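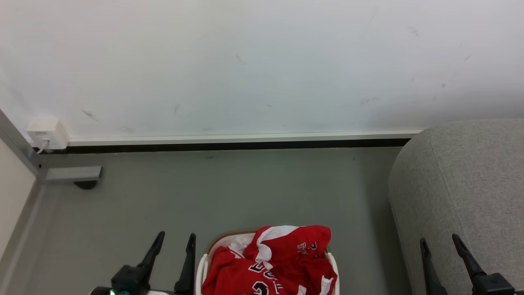
How to clean scuff marks from a white painted wall

A white wall behind a sofa collects grey marks very quickly. Shoes, bags and the vacuum cleaner all leave something. In our flat in Rosdale I clean the wall two times in a year, and it takes me 20 minutes for one side of the room.

What you need: a soft white cloth, a second dry cloth, a bucket with 900 ml of warm water, a few drops of dishwashing liquid, and a little baking soda.

Move the sofa away from the wall first, so you can reach the end of the baseboard. If there is a power socket low on the wall, switch off the circuit and unplug what is in it. Keep the wet cloth well away from the socket and its cable.

Wipe the dust from the wall with the dry cloth, from the top to the bottom. Then test the soapy water on a small place where the colour is not so important. Wait until it dries. If the paint became shiny or came off on the cloth, stop there.

For the light smudges, wring out the cloth very well and rub softly in small circles. For dark streaks put a bit of baking soda on the damp cloth, and do not press hard. My neighbour Chrysanthi Athanasiadis used a rough kitchen sponge on hers and now she has a shiny patch instead of a mark.

Do the baseboard last, also the narrow gap under it, where the crumbs go. A dry paintbrush is good for this.

Leave the sofa away from the wall for 3 hours before you push it back.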